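Lesham tracker » Data tools » Favomen import
Title: Blur filter removes wrist frames exactly when the arm turns, and sweeping policy gets worse
Opened by: Nii Adjei
Opened: 8/26/25
Component: Favomen, frame filter
Priority: medium
Status: resolved, documentation change still open

Hello all. I am training the Rovon policy on the broom and dustpan task, with two arms and three cameras (head, left wrist, right wrist). After I switched on the blur filter in Favomen, the policy became worse, and I would like to understand if I use the filter wrongly or if it is a fault.

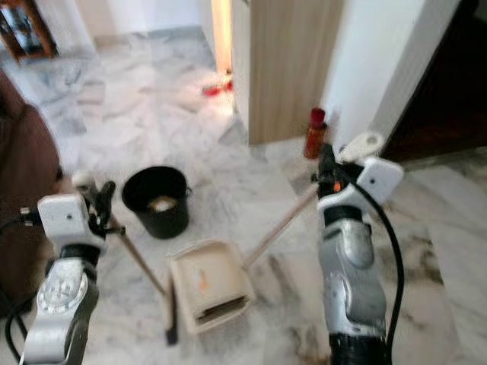 Head camera. Broom on the left side, dustpan on the right side. 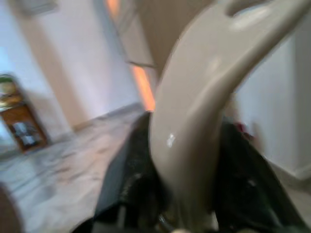 Wrist camera with strong motion blur. 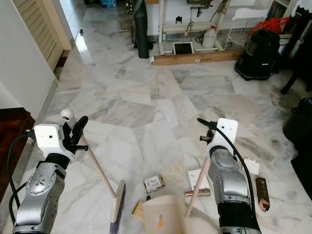

Head camera, with small objects on the floor between the arms.

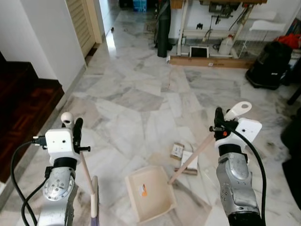 Head camera, dustpan on the floor and two pieces of debris beyond it.

The data set has 700 episodes. All cameras are recorded at 30 frames per second. The head view stays sharp in most of the frames, but the wrist views get smeared every time when the wrist makes a fast turn. In the manual it is written that such frames "carry little information" and that the filter is recommended for all wrist views, so I used the default threshold.

What I expected: the same success or slightly better, and a smaller data set.

What I got: the arm with the broom starts the stroke well, and then it stops for a moment in the middle, before the bristles reach the debris. Sometimes it goes on after the pause, sometimes it goes back to the start of the stroke and repeats. Without the filter I do not see the pause. The training loss looks normal in both cases, even a little lower with the filter.

Steps to reproduce:
1. Import the episodes with the blur filter on, default threshold, wrist views only.
2. Train Rovon with the standard settings for two arms.
3. Run it on the sweeping task and look at the middle of the stroke.

Nii

Reply from Sawatzky support

Thank you for the clear report. Can you please tell us which fill mode you have in the import settings? When a wrist frame is removed, Favomen must put something in its place so that the cameras stay aligned. The choices are "hold last", "drop step" and "mask". Also please send the list of removed frames for a few episodes.

Nii Adjei

The fill mode is "drop step". I did not choose it, it was already selected.

I checked the list by hand for 14 episodes. The removed frames are not spread over the episode. They come in groups, and almost every group is in the same part of the movement, when the wrist rotates to bring the broom toward the dustpan. In some strokes the whole fast part is missing. If I understand "drop step" correctly, then the head frame and the joint positions of this moment are removed too, although there was nothing wrong with them. So for the policy the broom is on one side, and in the next step it is on the other side. I think this explains the pause – there is no example of what to do between.

I also have a small doubt about the sentence in the manual. A smeared wrist frame is not useful for seeing the debris, I agree. But it still shows that the wrist is moving, and the policy will meet the same kind of frame when it runs.

Reply from Sawatzky support

Your reading of "drop step" is correct. It was made for episodes where one camera is frozen and the whole time step can not be trusted. It should not be the default together with the blur filter. Could you try "mask" with the same threshold, and also one run with the filter completely off, with the same seed?

Nii Adjei

I made the three trainings with the same seed and the same number of updates. Each policy was tried 60 times, with the debris placed by me in the same positions as well as I could do it.

Filter on, drop step: pause in most of the strokes, as before. The dustpan arm was also affected, it came too early and waited in a wrong angle.
Filter on, mask: no long pause. Near the end of the stroke the broom is a little hesitant, but it continues.
Filter off: no pause, and the smoothest movement of the three.

I would not conclude much about mask against filter off. The difference is small and I have only one seed. The difference to drop step is large and I could see it already in the first tries.

One more observation which may help somebody. I looked at the joint speed in the training data before and after the filter. Before, there is a clear second peak for the fast wrist turn. After the filter with drop step, this peak is nearly gone. It takes one minute to plot, and I could have saved two weeks if I did it before the training. Maybe Favomen could print a warning when the removed steps are much faster than the kept ones.

Reply from Sawatzky support

We changed the default fill mode to "mask" when the blur filter is on. The speed warning is added to the list of requests. The sentence in the manual will be rewritten, and we keep this ticket linked until it is done.

Nii Adjei

Thank you. I updated and imported again, and the default is now "mask" on my side. For old projects the setting is not changed automatically – please write this in the release note also, because I had to change it by hand in the project file.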